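Category: Reviews / Privacy and Access

Pikov Touch fingerprint padlock: two months on the shed door

I paid 197 pounds for a pair of these, and I went in expecting to be annoyed. The Pikov Touch is a padlock with a fingerprint reader where the keyhole would be, a phone app, and a box that says "bank-grade" on three sides without saying which bank or what grade. 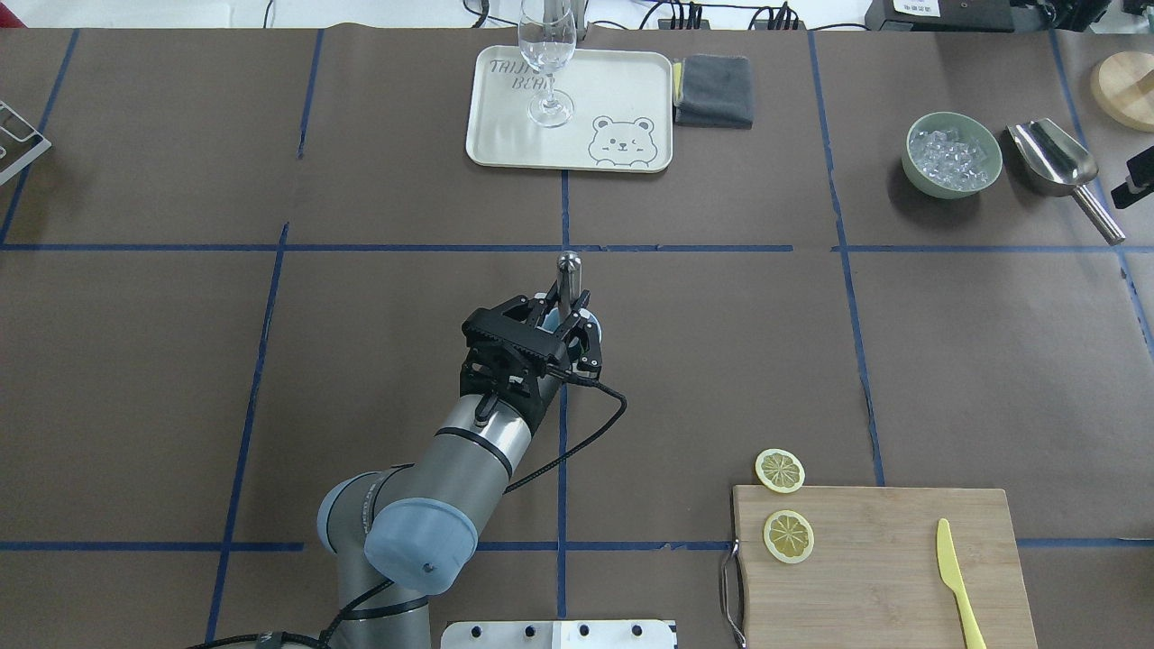 What you get

Two locks, a charging lead, a leaflet in very small print and a card with a setup code on it. The same code was on both cards. I assumed that was a packing mistake until I rang the seller, Campos, and was told that all locks in a batch share one setup code and that I should change it on first use. The leaflet doesn't mention changing it. The app lets you skip the step with one tap, and I would bet that most people do.

The body feels solid and the shackle is thick. It weighs more than my old keyed lock, which cost a fraction of the price and has been out in the rain at our place in Steststead for years.

Setting up

The app wants an account before it will do anything at all. It asks for an email address, a phone number, your location and access to your contacts. I refused the contacts and it carried on quite happily, so I don't know why it asked. I refused location and it would not find the lock. The help page says this is down to how Bluetooth works on some phones, which may be true, but with location allowed the app also keeps a little map of every place you've opened the lock. I found no switch to turn the map off. You can clear it by hand, one entry at a time.

Password rules are poor. It took an eight-letter word with no complaint. There is no second step at login, so anyone who gets hold of your email and guesses that word can open your shed from their own phone, provided they are standing near it.

Does the reader work?

Mostly. With clean, dry fingers it opens in under a second and I have no quarrel with it. After gardening it's another matter. I gave each lock 10 tries with a thumb I had rinsed and half dried, and the better one opened on six of them. Cold mornings were bad as well. You can store several prints, and the usual advice is to store the same thumb more than once, which helps a bit. It also makes the lock less fussy about what it accepts, and I'd like to see that admitted somewhere.

I didn't try to make a fake finger. I haven't the patience or the kit, and other people do it better. What I did do was hand the lock to everyone who came to the house, and it never opened for a stranger. Take that for what it's worth.

The part that bothers me

Pikov says prints "never leave the device". Fine, but which device? The lock or the phone? I wrote to ask and got a reply pointing me back to the page with the same sentence on it. I wrote again and have heard nothing. When I wiped the app and put it back on, my prints still had names and dates beside them, so at least the list is being kept on a server somewhere. The prints themselves may well be in the lock. I can't tell, and neither can you, and a firm selling a security product ought to be able to answer in one line.

Updates are the other worry. The privacy page promises them "for the supported life of the product" and gives no figure for that life. There has been one update since I bought mine. Its notes read "improvements".

Battery

The claim is a year. One of mine is at just over half after two months, the other is still nearly full. If it runs flat you can wake it with the charging lead through a rubber flap on the bottom. I have done this in the dark and don't recommend it.

Who should buy it

Someone who loses keys a lot and is locking up something that doesn't matter much - a gym locker, say, or a garden gate. I wouldn't put it on a bike worth having. Gistunville make a plain four-dial lock that needs no account and knows nothing about me, and that is what has gone back on the shed. The Pikovs are on the side gate and the compost store.

If they fix the shared code and answer the question about where the prints are kept, I'll have another look in August. At this price I would not wait for it.

Posted May 29, 2020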